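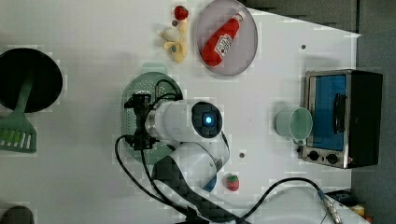
A light green colander and toy foods on a white tabletop.

The Second Interview Is Where Good Hires Get Lost

6 August 2025

Fustance had an opening for a warehouse scheduler in May. The posting drew 65 applicants, and the company had a shortlist within a week. Then it took another month to make an offer, and by that time the person everyone wanted had signed with Clarko.

The delay was in the second round. Candidates came back to meet four managers, one after another, and each manager asked much the same questions. Afterward the managers wrote up their notes when they had time. Two of them were traveling. One had misplaced the résumé and asked for it again.

Companies of this size often put real work into the first interview. There is a script, a scoring sheet and a set time slot. The second interview tends to be left to whoever is in the room. Candidates notice. In exit comments collected by Fasine, a staffing firm that fills office and logistics jobs, the most common complaint was having to repeat the same work history to different people.

Fasine now asks its clients to settle a few points before anyone is invited back. Who makes the final decision? What is still unknown about the candidate? Which manager will ask about it? If the client can't answer the second question, Fasine suggests skipping the round and making the offer.

MacDonald, a building supply company with 1398 employees, changed its process last year. The second interview now lasts an hour and includes 2 managers in the same room. One covers the daily work and the other covers the team. Both fill in their scores before leaving the building, and the recruiter calls the candidate the next morning, even if the answer is no.

Average time from first interview to offer at MacDonald has dropped to 12 days. The company still loses candidates over pay, and its night shift jobs remain hard to fill. Faster interviews did nothing for either problem.

Fustance has since reopened its search. The new schedule has one panel in place of four separate meetings, and the hiring manager has blocked out time for it on the calendar. Notes are due the same day. The scheduler job is posted again at a slightly higher rate, with the pay range listed at the top of the ad.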